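Search this site Go

Hard Water and Home Laundry: Notes for the Heating Season

Water supplied to the Hilgate side of the district is drawn from the limestone wells from November until spring. Hardness over that period is higher than in the summer supply from the Viltville reservoir, and washing results change with it. Most of the calls we receive on the subject concern stiff towels, gray whites and a chalky film on dark fabrics.

Calcium and magnesium in the water combine with soap to form an insoluble curd. Detergents are less affected, but part of each dose is still used up by the minerals before it does any cleaning. The dose printed on most packages assumes moderately hard water. Households on the well supply should use the line marked for hard water. Powders generally contain a built-in softening agent; many liquids contain less of it or none.

Temperature matters as well. Scale forms faster on a heating element as the water gets hotter, and a cycle at 40 degrees Celsius is enough for ordinary bedding and shirts. Keep hotter cycles for towels and sickroom items. Descale the machine every 4 months on the well supply, running it empty with citric acid and following the manufacturer's limits on quantity.
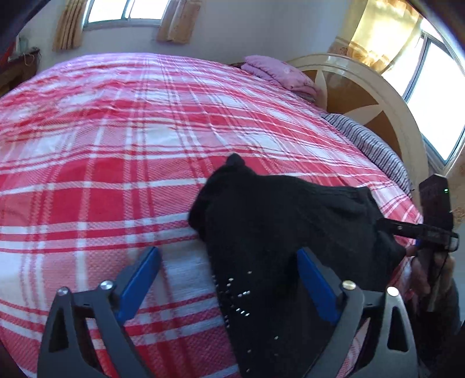
Knits need separate treatment. Wash them inside out on a gentle cycle at 30 degrees, with a second rinse if the machine offers one. Residue left in the yarn attracts soil and makes the fabric feel harsh. Do not add vinegar to a load that contains chlorine bleach. Dry flat on a towel and turn once.

Customers past the Ruduvbridge pumping station receive blended water and may see hardness vary within a single week. Test strips are available at the front counter during office hours. Dip, wait for the time given on the packet, and read against the chart in daylight.

Recent items
Meter reading by postcard
Duangkaew main: valve work complete
Insulating outdoor faucets
Reading your winter bill

Hilgate Water District, Box 879, Hilgate | Contact us | Back to top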